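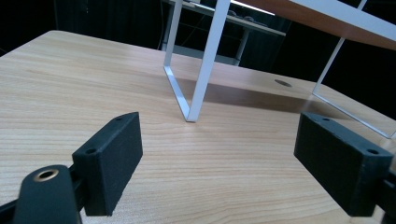

Oct 4, 2024
Last updated 16:20 | Print | E-mail this page

Bench notes, Binditholm workshop. Started on the small white stand from the Sarkwood order. Metal frame, so no glue this time. Put it on the table and checked for rocking at each corner. Slight movement at one foot, gone after I slackened the fixings and nipped them up again in turn.

Rubbed the feet over with 60 grit where the paint had built up, then wiped down. Felt pads still to go on. We have 43 left in the Plomora box, so reorder before the next batch.

Load test not done. The sheet asks for 2,000 cycles and the rig is booked until the Araújo chairs are finished. Counter read 1,596 when I left it.

To do: touch-up paint, pads, write the label. Please leave the stand where it is overnight.

Shares: 2 | Comments: 0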